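4.2 What people do with old alphabet blocks

I went into this part of the study thinking I knew what would happen. You put a heap of alphabet blocks in front of grown-ups, they build a tower, the tower falls over, everybody laughs. That did happen (a lot!), but the towers turned out to be the least interesting thing on the table, and most of what I want to talk about in this section is rows.

The blocks came to us from Lucía Segura, who had been collecting them for years before I started pestering her. Her collection runs to 470 blocks from several different sets, all of them secondhand and a good many of them pretty beaten up. We left them that way. I had a short argument with Kaj Egilsson over whether to touch up the paint, and I'm glad he won, as the worn blocks got picked up and talked about far more than the clean ones. People rub the bare spots with a thumb while they're thinking. One woman told me a worn block "has already been somebody's favorite," and I've been quoting her ever since.

Each visit went the same way. We tipped out a small pile on a bare wooden table, said "please put these in some kind of order," and then kept quiet, which is harder than it sounds when you're as talkative as I am. There was no time limit and no right answer. When the person said they were done, we asked them to tell us about what they'd made, starting wherever they liked.
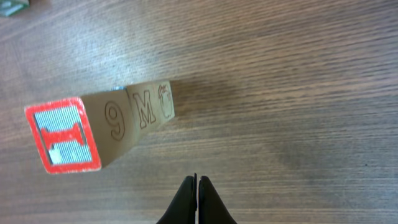
Joining blocks end to end was by far the most common first move, and it usually happened before anyone had said a word about letters. Two blocks get pushed together until the seam is tight, and then the person looks to see what they've got. I find this order of events really telling — the hands make a line first and the reading comes afterward. Eyvindur Juhl, who sat in on the early visits with me, called these "accidental lines," and we kept the name in our notes (see Figure 3 for how we sorted them).

An accidental line is almost never a word. A block with a painted letter on one face may have a carved number or a little picture on another, and whichever side happens to face you is the one you have to deal with. So you get a numeral next to a letter next to a piece of fruit, and people will work surprisingly hard to make sense of it! Some read the whole thing out loud like a license plate. Others turned the pictures back into letters, so that an apple counted as an A, and then went hunting for a word that way. A few just said "no, that's silly" and flipped everything until only letters showed.

Figure 3. The three kinds of row in our notes: accidental lines (joined first, read later), planned words, and rows matched by color or wear.

The flippers were interesting for another reason. They tended to be the ones who'd had blocks at home as kids, and they had firm opinions about which face was the "front." For nearly all of them it was the painted letter with the border. The carved sides were described as the back, or the sides, or in one case "the part for babies," even though every face is the same size and the block doesn't care. I tried this out on Þröstur Þrastardóttir when she read a draft of this section, and she set her block down painted side up without even thinking about it.

Rows matched by wear were the smallest group, and I wish we'd had more of them. Those people went from brightest paint to barest wood, or put all the chipped corners at one end, and they took much longer than anyone else. I come back to them in Section 5, along with the question of what people did with the blocks they left out.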